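How to Plan a Two-Arm Robot Budget in Simulation First
By Larysa Romaniuk, August 23, 2022

If you've got a two-arm project in mind and a fixed pot of money, please build it on screen before you ring a supplier! We planned our whole Laretti bench this way in July and I'd do it again tomorrow.

Step 1. Set up a plain table and both arms. Skip the pretty lab model. A flat tabletop and a couple of small things to handle will do, and you can start asking the expensive questions straight away: how big a table, how far apart the arms, which hands? 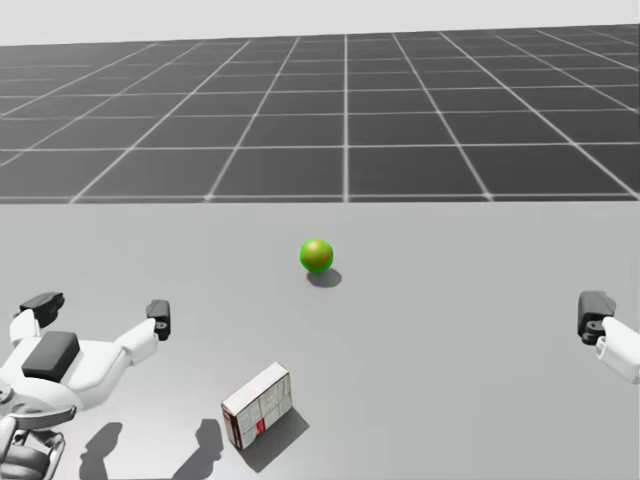
The planning bench in simulation, with a green ball and a small box between the two arms.

Step 2. List the jobs, then the objects. Ours came to 8 jobs and 22 objects, and I put a column beside each one for the smallest opening the fingers would need. Round things and boxes ask for different grips, so include both (I left balls out of my first list and had to redo it).

Step 3. Look closely at the fingertips. Drop the view right down to the gripper and check the pads, as these are the parts you'll be reordering. I love this bit!

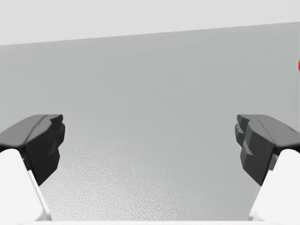

Close view of the dark fingertip pads, with stepped ridges on their inner edges.

Step 4. Split the money. Our Skonora spreadsheet puts 50 per cent on arms and hands, 17 per cent on spare pads and cables, and leaves the rest for the table, guarding, delivery and training. Ask for spares as a separate line on every quote.

Step 5. Send the same job list to each supplier. We used Skoltex and Hapeta, and having identical lists made their quotes so much easier to compare. Save the simulation file with the quotes, and note which version of the hand you used.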